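Bundside Large Car Sponge, two months in
Posted 4/15/25
Filed under: Cleaning, Car and Garden

I bought this after the last of my old supermarket sponges fell apart halfway down a door. The Bundside is the bigger of the two they sell, and I have used it on two cars, a caravan and the outside of the windows. I paid full price for it at the Wukwood shop in Zulturdale.

Size and shape

It is a long sponge with a narrower middle, so you can get your hand round it even with gloves on. My hands are on the small side and I have dropped it only a couple of times. A plain block of the same length would be hard to hold once full of water. The waist also sits quite well over a wing mirror arm or a roof bar, which I hadn't thought of when I bought it.

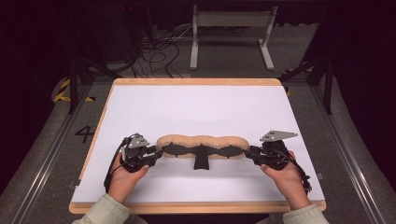 It holds a lot of water. With a ten litre bucket I can do the roof and the bonnet of a small hatchback before I need to go back for more. The downside is weight. Full up, it pulls on the wrist when you are reaching over a roof, and by the time I get to the second car I tend to wring it half out first.

Washing

On ordinary road dirt it is very good. The pores are large enough that grit rinses out under the tap instead of staying near the surface. I still wouldn't use it on dark paint without hosing the car down first, and I keep a separate cloth for the sills. Dead flies need a soak whatever you use.

For the caravan it saved me a fair bit of time. The sides are big and flat and you can work in long strokes. It was less use round the window rubbers, where I went back to an old toothbrush.

On glass it leaves streaks. I'd expect that from any sponge, but the packet says it is suitable for windows, so be aware you will need a squeegee or a dry cloth afterwards.

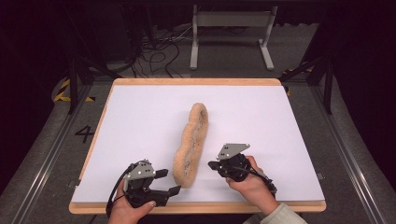 Drying and storage

Drying is slow. Left on the garage shelf it was still damp in the middle two days later, and it had started to smell a bit. Now I squeeze it out, hang it in a net bag from a nail and it is dry by the next evening. There is no loop or hole for a string, and I think there should be.

Wear

After ten washes the edges are a little rough and small crumbs come off when I wring it hard. No tears so far. My neighbour Diệp Kiều has had hers since August and it is noticeably softer than mine, with one end going thin, but she still uses it every time.

Compared with the Lò mitt

I also own the Lò wash mitt. The mitt is kinder to paint and better round door handles. It costs more, though, and it goes in the washing machine after each use, which I can't always be bothered with. For a quick wash I pick up the sponge. For a proper clean before a polish I use the mitt.

Good: easy to hold, rinses clean, carries plenty of water
Not so good: heavy when full, slow to dry, nothing to hang it by

Four out of five. I would buy another, probably the smaller one for the wheels.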